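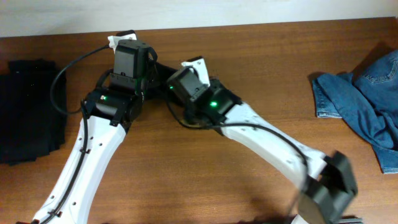
Jeans on the right, folded black fabric on the left, gripper open. Laundry is still the hard one.

CAN IT FOLD YET? (the chores item, back by request)

Quick one this week, running late, the print deadline moved up on us again.

Every few months somebody writes in to ask if they can buy a machine that does the laundry. Short answer, same as last time: no. Longer answer: closer than it was, and the gap is in a strange place.

Spent most of a day at the Koltstead open workshop, where they've been running the Mendby table trials. Small arms, the desktop kind, white plastic links and black servos, bolted up and pointed at a pile of clothes. No giant factory machines. You could carry one of these to your car. The people running it were friendly and very tired.

What works. Picking up one thing when there's one thing to pick up. Towels, sort of. Moving a garment from the right side of a table to the left side of a table. If that was the whole job we'd be done and I could file this and go home.

What doesn't. Jeans. Everybody I talked to had an opinion on jeans and none of them were good. Stiff in some places, floppy in others, seams that catch. A leg folds under itself and now the shape the software is looking for isn't there any more. A person just grabs the waistband and gives it a shake. Try getting two chunky black gripper fingers to do a shake. One of the Koltstead crew said a decent shake would be worth more to her than any new motor, and she's been asking for new motors since spring.

Black clothes are the other headache, different reason. The cameras have trouble telling one layer from the next, so the edge of the top sleeve and the edge of the bottom one look like the same edge. My own eyes do this at 6 am so I have some sympathy.

Numbers, for those who asked for numbers. The Mendby people have logged 1,177 folding attempts on the current setup. They want 3,000 before they'll say anything in public about a success rate, so I can't give you one. I did ask. Twice. They did say a pair of jeans takes 2 minutes on a good run, and that a good run isn't the usual run.

Compare that with the shop floor. Merrick (the parts packer out past the rail yard, a few of you work there) has had arms sorting boxed goods for a while now. They tell me 200 boxes an hour per station, and the stations mostly get left alone. Boxes don't crumple. Same shape on Monday as on Friday. That's pretty much the entire diffrence, and it's why the warehouse got its machines and your bedroom floor didn't.

Also had a call with Kulemance, who are selling a "home helper" arm for next year. Brochure shows it putting away a sweater. I asked if it could take the sweater out of a basket first. Long pause. The basket is "on the roadmap". Wouldn't put a deposit down, personally, but it's your money.

Other bits from the notebook:

Dishes are further along than laundry. Plates anyway. Glasses make everyone nervous.

Wiping a table is fine. Knowing when the table is clean, less fine.

Making a bed, no. Didn't see anyone even trying.

Socks: the pairing part is easy for a computer, picking up just one sock is the probelm.

Koltstead has open bench time again later in November. You can bring your own clothes for the arm to have a go at, clean ones please, they were firm about that. Nothing with sequins. Parking is around the back and the side door sticks, so push.

Got a chore you want us to ask about? Reply to this email. Ironing has been requested four times already, so that's next.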